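Sat 26 July. Notes from moving the kitchen over to one electricity plan, in case anyone else in Ulwood is looking at the same letter from Doria.

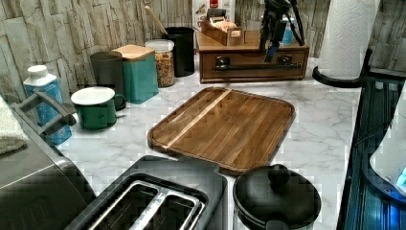

1/ The letter says the old flat rate ends for everyone on our side of the river. You pick a new plan or they pick one for you. The one they pick is the evening-peak plan.

2/ I read our June bill before calling. We used 554 kWh. The bill has a chart by hour on the back page, and most of our use was between 4 and 9 pm. That's the expensive block on the evening-peak plan.

3/ So I asked for the weekend plan. You pay 19 cents on weekdays, less on Saturday and Sunday, and the hour doesn't matter. You have to ask for it by name. It isn't on the form.

4/ Hold time was long. Call before lunch. Have your account number and the meter number ready. The meter number is on the meter, and it does not match the one on the bill if yours was swapped last year.

5/ If you have a Gruro meter, the display rolls through 3 screens. The reading they want is the second one. I gave them the first and had to call back.

6/ Things we moved to the weekend: laundry, bread, the big pot of beans. Dishwasher stays at night because we run out of forks.

7/ Someone asked about the Głowacki building. Those units are on a shared meter, so the letter doesn't apply. Ask your landlord what rate they pass on.

8/ The switch takes 6 weeks. You stay on the old rate until then. I'll post the first full bill when it comes.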